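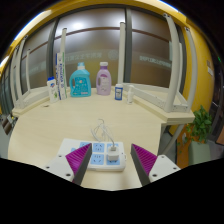

Finding out what your desk costs to run

I love this little job. It takes one evening, a plug-in energy meter and the back of an envelope, and you end up knowing exactly where the money goes!

First, walk round with a pen and list everything at the desk that uses mains power (chargers too, they're easy to forget). Then plug the meter into the wall and one item into the meter. Mine is a Rokance, but any cheap one with a kWh reading will do.

Write down two figures for each item: the watts when it's in use and the watts when it's off but still plugged in. The second one is the fun one. My old Fostness speakers were drawing 9 watts doing nothing at all.

Now the sums. Multiply the watts by the hours per day, then divide by 1,000 to get kWh. A 100 watt computer used for nine hours comes to 0.9 kWh a day. Multiply that by the unit price on your bill and there's your daily cost.

Some things go up and down a lot, laser printers especially, so leave those on the meter for a full day and read the total instead.

Please don't test heaters through an extension lead. Put the meter straight into the wall socket and check its maximum load first.

I did my first round in December and again in September 2019, and the speakers now get switched off every night. Next up is the kitchen, starting with the freezer – I can't wait!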